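Call for Participants: Household Textile Odor and Wear Panel

Zandeo Textile Testing, Sterbridge laboratory

Zandeo is recruiting adult members of the public for a paid sensory and wear panel beginning in February. The panel evaluates how small fabric articles change in odor, surface feel, and closure performance during normal home use. No technical background is required. Panel members are independent participants and do not become employees of Zandeo.

Purpose of the study

Laboratory methods for fabric wear rely on abrasion machines, controlled humidity, and standard soiling agents. These methods are repeatable but do not fully represent the handling that a pouch, sleeve, or bag receives in a household. The Sterbridge laboratory runs a home-use panel alongside its bench work so that the two sets of results can be compared. Articles used in the coming cycle were supplied by two manufacturers, Peñalver and Virkus. The articles are coded, and participants are not told which manufacturer made the article they receive.

The study addresses the following points:

- Odor uptake and odor release after storage of everyday contents
- Loss of surface finish at folds and seams
- Slippage of cords and cord fasteners under a normal load
- Color transfer onto light surfaces
- Shape retention after hand washing

Who can take part

Applicants must meet all of the following conditions on the first day of the cycle:

- Aged 18 or older
- Resident within 30 miles of the Sterbridge laboratory
- Able to attend four sessions in person
- Able to read and complete written forms in English
- Normal sense of smell, as determined by the screening test
- Access to a sink and an indoor drying area at home

Applicants are not eligible if any of the following apply:

- Known contact allergy to textile dyes or finishing agents
- Current smoker or user of vapor products
- Chronic sinus condition or loss of smell within the past year
- Employment, or a household member in employment, with a manufacturer of bags, luggage, or textile finishes
- Participation in another Zandeo panel during the same cycle

Applicants who are pregnant may apply for the wear portion only. Odor evaluation is excluded for this group under the laboratory's own participation rules.

What participants do

The cycle lasts 17 weeks. It consists of a screening visit, a home-use period divided into blocks, and scoring sessions at the laboratory.

Screening visit. The visit lasts 90 minutes. Applicants complete a health and household form, a smell identification test, and a touch ranking exercise using fabric swatches. The ranking exercise is done with the swatches behind a screen so that color does not influence the result. Screening results are sent by mail.

Home-use period. Each participant receives one coded article per block, together with a logbook and a sealed packet of contents. Contents are dry goods and differ from block to block. The article is to be opened and closed at least twice a day and carried outside the home on at least three days of each week. Participants record each use in the logbook, including the location, the contents, and any unusual event such as a spill or a snag. Articles must not be machine washed, ironed, or treated with fabric spray. At the end of each block the article is placed in the supplied barrier envelope and returned to the laboratory unwashed, unless the block sheet states otherwise.

Article types include flat sleeves, zippered pouches, and light drawstring bags. Drawstring articles have a cord and a sliding stopper, and the logbook has a separate page for these. Participants record whether the stopper held its position, whether the cord frayed or knotted, and whether the neck of the bag could be closed completely. Knots are to be left as they are and noted on the page. 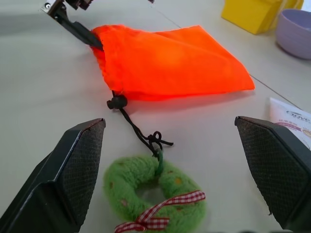
Scoring sessions

There are four sessions at the laboratory, spaced evenly across the cycle. Each lasts two hours, with a break at the midpoint. Morning sessions start at 9:30 a.m. and evening sessions at 6:00 p.m. Participants choose one time slot at enrollment and keep it for the full cycle.

During a session, participants score articles other than their own. Odor is scored for strength and acceptability from a closed glass jar. Surface feel is scored on a line scale, with one fresh control and one worn control provided as anchors. Closures are scored by operating them and recording the effort required. Color transfer is assessed under a light booth against a gray scale.

Participants must not wear perfume, scented lotion, or aftershave on session days. Food, coffee, and chewing gum are to be avoided for one hour before the start time. Participants with a cold or nasal congestion should contact the panel office and reschedule. One session may be rescheduled without loss of the completion payment. Late arrivals cannot be admitted once jars have been opened.

Payment

Payment is made by bank transfer or prepaid card after each completed stage. A participant who completes all stages receives a total of $1,033, made up as follows:

- Screening visit: $45
- Scoring sessions: $120 each, $480 in total
- Logbooks, complete and returned on time: $308 in total
- Completion payment: $200

The screening payment is made whether or not the applicant is accepted. Participants who withdraw early are paid for the stages completed up to the date of withdrawal. Parking at the laboratory is free. Public transit fares are reimbursed on presentation of a receipt. Payments may count as taxable income, and participants are responsible for their own reporting.

Risks and safeguards

All articles and contents are screened for restricted substances before release. Possible effects are limited to mild skin irritation and temporary dislike of certain odors. A participant who notices redness, itching, or headache should stop using the article, seal it in the barrier envelope, and notify the panel office the same day. Articles with cords must be kept out of reach of children under three and of pets. Barrier envelopes are plastic and should be stored in the same manner.

Participation is voluntary. A participant may withdraw at any time and is not required to give a reason. Study materials must be returned after withdrawal.

Data handling

Logbooks and score sheets carry a panel number only. The list linking panel numbers to names is held by the panel office and is not shared with the article manufacturers. Contact and payment details are kept separately from scores. Manufacturers receive grouped results and may receive written comments after identifying details have been removed. Participants may request a copy of their own records up to the close of the cycle. After that date the linking list is destroyed, and individual records can no longer be located.

Confidentiality

Some articles are not yet on sale. Participants sign a confidentiality form at enrollment. Photographing the articles, posting about them, or lending them to persons outside the household is not permitted while the cycle is open.

How to apply

1. Request an application form from the panel office by mail, by telephone, or at the laboratory reception desk.
2. Complete all sections, including the household employment section. Incomplete forms are returned.
3. State a preferred session time, morning or evening.
4. Return the form with a copy of a proof of address. Utility bills and bank statements are accepted. Account numbers may be blacked out.

Forms are reviewed in the order received. Applicants who meet the written criteria are invited to a screening visit. Places are allocated to balance age group and household size, so an eligible applicant may be placed on the reserve list. Reserve applicants are contacted if a place opens before the end of the first block. Applications left over at that point are held for the next cycle unless the applicant asks for removal.

Former panel members may apply again after one full cycle has passed. They must repeat the screening visit, as smell sensitivity can change between cycles.

Accessibility

The panel room is on the first floor and has step-free access from the parking lot. Score sheets are available in large print. Participants with limited hand strength are welcome to apply, and closure results from this group are reported separately. Requests for other adjustments should be entered in the last section of the application form so that they can be arranged before screening.

Contact: Panel Office, Zandeo Textile Testing, Sterbridge | © Zandeo. All rights reserved. | Back to top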